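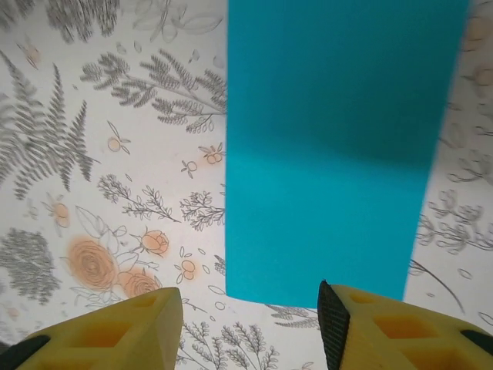

I have now owned the blue thing for longer than I owned my first car, and I still could not tell you what it is for.

It came with the house in Flatthorpe. The previous people left us a shower curtain, 48 clothes hangers and one big turquoise slab, leaning in the hall closet as if it had paid rent. My first theory was pool. We have no pool. My second was yoga, which ruled out everybody living here.

Since January I have been trying to clear out that closet, one shelf at a time, with a timer set for 20 minutes so I don't end up sitting on the floor reading old warranties. Most of it was easy. The Skavitz fan with the broken neck went. The Toka game went too, after I found out it was missing the board, the dice and most of the rules. I kept the hangers. I don't want to discuss the hangers.

The slab gets moved out, looked at, and moved back. It has been a draft stopper, a thing to kneel on while weeding, and for one long weekend a bed for Tully, who is a 72 pound dog and preferred the tile. I put it out on the curb once with a sign that said FREE. Somebody took the sign.

What bothers me is that it's a really nice color. If it were beige it would have been gone years ago, but every time I drag it into the light I think, well, that's cheerful, and start picturing a whole bathroom to go with it – towels, paint, probably one of those little soap dishes. I priced the towels. They wanted 220 dollars for the set, so the bathroom is staying white and the slab is back in the closet, behind the vacuum.

Next up is the shelf with the paint cans.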